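Aprendizaje por imitación – Sesión 4: recoger demostraciones
Apuntes de Shu-fen Man. Revisados el 7 de agosto de 2021.

Una política imita lo que le enseñan, incluidas las dudas del operador, sus rodeos y su prisa antes de comer. Conviene tenerlo presente cuando alguien proponga «grabar unas cuantas más» a última hora.

Para la práctica Hosby pedimos 500 episodios por tarea. En febrero entregaron 91 y una explicación muy bien redactada.

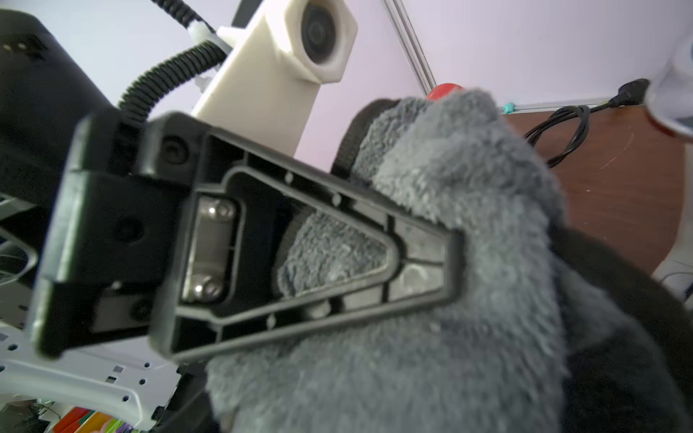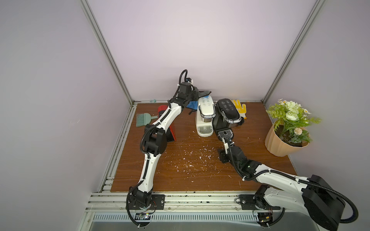

Fig. 4.1. Puesto de teleoperación: vista desde la muñeca (primera) y vista fija (segunda).

Normas de grabación:
– Un episodio, una intención. Si cambian de idea a mitad, se descarta.
– Los fallos con recuperación se guardan y se etiquetan aparte.
– Muevan los objetos entre episodios. La red memoriza posiciones con un entusiasmo que ya quisiera yo en clase.
– Revisen la sincronía de las cámaras antes de empezar, no en el episodio 72.

Lectura: capítulo de Makhubela sobre sesgo del operador.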